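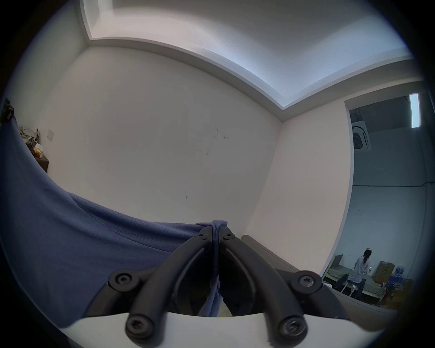 So Imora says its folding method will "give you back your closet." I've now read the whole guide, all 42 pages, and I have doubts. Step one is to hold the garment up and let gravity take out the creases. Gravity and a soft blue cloth have never gotten along in my experience. Pinch it in one spot and it bunches up tight right there, and the rest hangs however it likes. See also the dark shelf on the left, where things go when I stop believing in folding. That pile is all crumpled and shares the shelf with a little yellow package.

2/ The post I got this from has 2,111 likes. I scrolled the replies for a picture of anybody's shelf a month later and gave up. Plenty of day-one drawers, though. Very nice drawers.

3/ Pascal Chauvin swears by it. Pascal also swore by the Boyer hangers back in June, and I have a bag of those if anyone near Elutthorpe wants them.

4/ The guide tells you to work on "a firm, flat surface." Fine – who has one of those free? I have a bed. The sheet has its own creases, the mattress gives when you lean on it, and the bottom of the shirt slides over the side the second you look away.

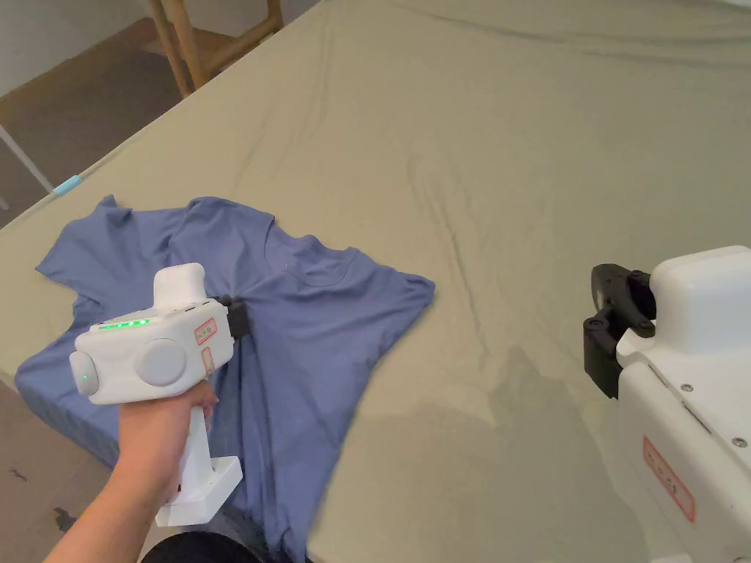

Blue tee vs. green sheet, neckline still round, everything else up for debate.

5/ Look at the sleeves. One goes up toward the corner, the other sticks out across the bed in a point. Imora's drawing has them both lying flat like paper. I'd like to meet the shirt they drew.

6/ People keep telling me to buy the Serkix folding board instead. It's a board. I own a cookie sheet.

7/ For the person who asked: yes, I know rolling exists. Rolled shirts come out of my drawer with a wrinkle straight across the front, every time. Maybe yours don't. Show me one after a week and I'll listen.

8/ Trying the thirds fold on towels next. Expectations low – a towel at least has corners.

August 27, 2020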